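Incidencia: el portal no admite el historial clínico completo
Abierta por: Genalyn Rivera
Asignada a: Margus Pärn
Estado: resuelta

Hola a todos, y perdonad de antemano que me extienda, pero prefiero contarlo entero. Llevo el expediente de una clienta por un retraso de diagnóstico y necesito subir al portal Romimen la historia completa que nos ha mandado el hospital. Es un PDF larguísimo, con urgencias, enfermería y las dos interconsultas. La barra avanza la mar de bien, llega casi al final y entonces sale "Documento no válido" y vuelta a empezar. Lo he intentado con dos navegadores y también desde casa, con la misma suerte. El perito, el doctor Aasen, lo espera para preparar su informe y me sabe fatal hacerle esperar más.

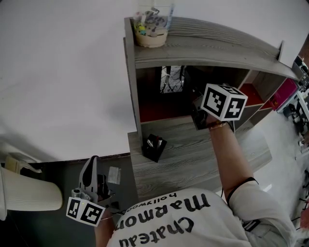
Categoría: Portal de clientes > Documentación clínica

Respuesta de Margus Pärn

Buenas, Genalyn, no te disculpes, que así da gusto leer una incidencia. He mirado el registro y el archivo sí llega al servidor; lo que falla es el paso siguiente, cuando Prallum le saca el texto para poder buscar por fechas y por médico. ¿Me puedes decir cuánto pesa y si el hospital lo entregó firmado? Mientras tanto, por favor, no lo mandes por correo aunque corra prisa, que son datos de salud y luego tenemos el disgusto.

Respuesta de Genalyn Rivera

Pesa unos 300 MB y viene firmado por el archivo del hospital, con su sello electrónico en cada hoja. No me atrevo a partirlo yo misma por si después la otra parte nos discute que está íntegro (ya nos pasó en octubre con otro asunto y fue un lío tremendo).
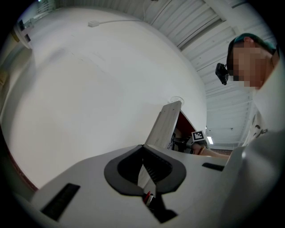 Equipo de Soporte a Expedientes, Sandhu

Respuesta de Margus Pärn

Has hecho muy bien en no tocarlo. He consultado con Bakari Mfaume y el problema está en la página 26, un registro del monitor que viene incrustado en un formato antiguo y deja colgado el lector. El peso no tiene nada que ver. Te propongo lo siguiente:

Sube el original firmado marcando "Conservar sin procesar". Se guarda tal cual, con su firma.
Después genera la copia de trabajo con el botón "Aplanar" y súbela como anexo del mismo documento.
Comparte con el doctor Aasen la carpeta entera, para que tenga el original a mano si quiere comprobar algo.

Si la casilla no te aparece, dímelo y te cambio el permiso, que a los perfiles de tramitación a veces no les sale.

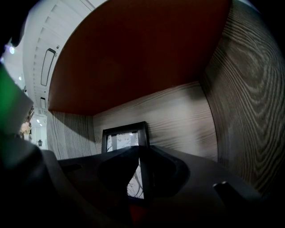 Bajos del mueble

Respuesta de Genalyn Rivera

Pues no me aparecía, pero Sipho Modise me dio el permiso enseguida y ya están los dos archivos arriba. La búsqueda por fechas funciona y Stellan Aasen me confirma que lo abre sin problema. ¡Mil gracias por la paciencia!

Nota de cierre, 13 de junio

Cerrada con la conformidad de la usuaria. Queda avisado Rellard, como proveedor del lector, para que revise ese formato. Si vuelve a ocurrir con otro hospital, reabrid esta misma incidencia, por favor, y así tenemos el historial junto.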